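## 4. Hanging garments on the tabletop rack

Rev. 2021-08-04. Replaces the January sheet, bin the old one.
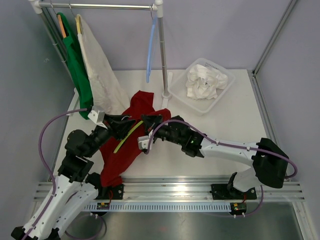

Adar asked whether the hanger goes in from the neck or from the hem. Neck for anything stretchy, hem for anything with buttons or a tight collar. Old sheet said neck for everything, and that's how the Senomby knits got baggy.

**Before you start**

- Table wiped. Lint shows up on dark reds worst of all.
- Slim hangers only for this section. Wide-shoulder ones are section 6.
- Rack standing square, both feet flat on the table.

**Steps**

1. Check the rail. Push each white corner connector down by hand until it stops moving. Don't use a mallet.
2. Lay the garment on the table, front up. Shake out the big folds, small creases can wait.
3. Find the neck opening. On soft dark fabric it hides, so feel for the seam or the label.
4. Hold the hanger by one end and slide the other end in under the fabric, low and flat.
5. Work the first shoulder on. Then the second. Don't pull the neck over both ends at once.
6. Lift by the hook, let it drop straight, smooth the shoulders.
7. Hook over the rail. All hooks face teh same way.

> **Note:** Long pieces can hang over the front edge while you work. Fine for a minute or two. Heavy knits, pull them back up on the table or they slide off and take the hanger with them.

> **CAUTION:** Max load on the rail is 4 kg, spread out. Don't bunch everything at one end, the corner fitting pops.

**If it goes wrong**

- *Shoulder keeps slipping off.* Hanger too narrow or garment off center. Take it off and go back to step 4.
- *Neck stretched.* Off the hanger, lay flat, leave overnight.
- *Rail sags or turns.* Unload first, then reseat the connectors. Still turns? Order a new rail, part 378. Connectors are part 33, sold in pairs.
- *Foot rocks.* Loosen the collar, set the post upright, tighten agian by hand.

Recheck all fittings every 1,000 garments, sooner if the rack gets moved between tables. Log it on the card.

Wide hangers and coats: section 6.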